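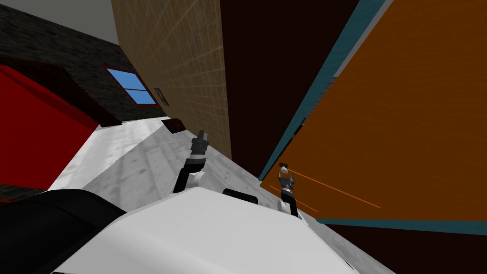 Ticket 177
Subject: Booking confirmation emails not arriving for some members
Product: Pristness bookings, hosted
Site: Trindham Leisure Centre
Opened by: Soo-ah Geum
Priority: Normal, raised to High on Thursday
Status: Closed

Thursday, 08:40. Soo-ah Geum
Members who book a class online are not getting the confirmation email. The booking itself goes through and shows on the front desk screen. It does not affect everybody. I booked a test place with my own address and the email came within a minute. So far 29 members have rang or come to the desk. Two of them booked the same class again when no email came, so they were charged for both. I have refunded those by hand.

Thursday, 09:05. Geert Stevens, support
Thanks. Please send the email addresses of three or four members who are affected, and the time of each booking. Have you changed anything in Settings, Messages in the past week? Please also ask one of the members to look in their junk folder.

Thursday, 09:50. Soo-ah Geum
Four addresses sent by the secure form. Nothing changed in Settings that I know of. One member has looked in junk and it is not there. Three of the four use the same mail provider, Yook. The fourth has a work address.

Thursday, 10:30. Geert Stevens, support
I have found the four messages in the outgoing log. All four left our server and all four were refused at the other end. The reason given is the same each time: sender not authorised for this domain. The messages go out with your own address as the sender, bookings at your domain, so the receiving server checks your domain's records to see whether we are allowed to send for you. At the moment the record does not list us. Some mail providers let this pass and some do not, so your own test came through.

Who looks after your domain?

Thursday, 10:45. Soo-ah Geum
Flindavau look after it. They moved our website to a new server on Monday night. I did not think that had anything to do with email. I have copied in Ferdinand Marti from Flindavau.
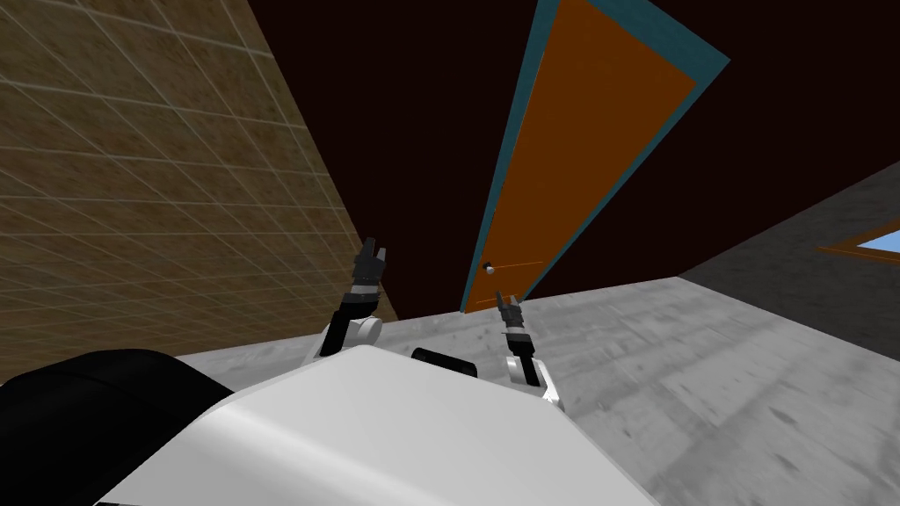

Ferdinand Marti replied at 11:20 that the website move had included the domain records. The old SPF record had two entries, one for office mail and one for Pristness. Only the office mail entry was carried over. He asked for the exact line to add, as the copy in his notes was an old one and he did not want to put back something out of date.

Thursday, 11:35. Geert Stevens, support
Line sent to Ferdinand by email. Please add it to the existing record. Do not make a second SPF record, as having two will cause all messages to fail the check. The DKIM key is also missing and I have sent that too. It goes in as a separate entry.

Thursday, 13:10. Ferdinand Marti
Both done. The old values may be held for up to an hour.

Thursday, 14:25. Geert Stevens, support
Both records now read correctly from here. I sent a test message to a Yook address and it was accepted. Soo-ah, please ask one of the four members to make a booking, or resend a confirmation from the member's page (Bookings, Resend).

Thursday, 14:50. Soo-ah Geum
Resent to two of them. Both have it. What happens to the ones that were refused since Monday? I would prefer not to do them one at a time.

Thursday, 15:15. Geert Stevens, support
There are over 700 messages in the refused list, including reminders for classes that have already been held. I have removed the past ones and queued the rest. They will go out slowly through the evening so that the mail providers do not treat them as bulk mail. Members may get a confirmation and a reminder close together.

Thursday, 15:20. Soo-ah Geum
Fine. I will put a note on the desk for the evening staff.

Closing note
Cause: SPF entry and DKIM key left out when domain records were moved.
Fix: both put back by the domain host. Refused messages for future classes queued again.
Follow-up: alert for refused messages switched on for this site. Alerts go to the bookings inbox.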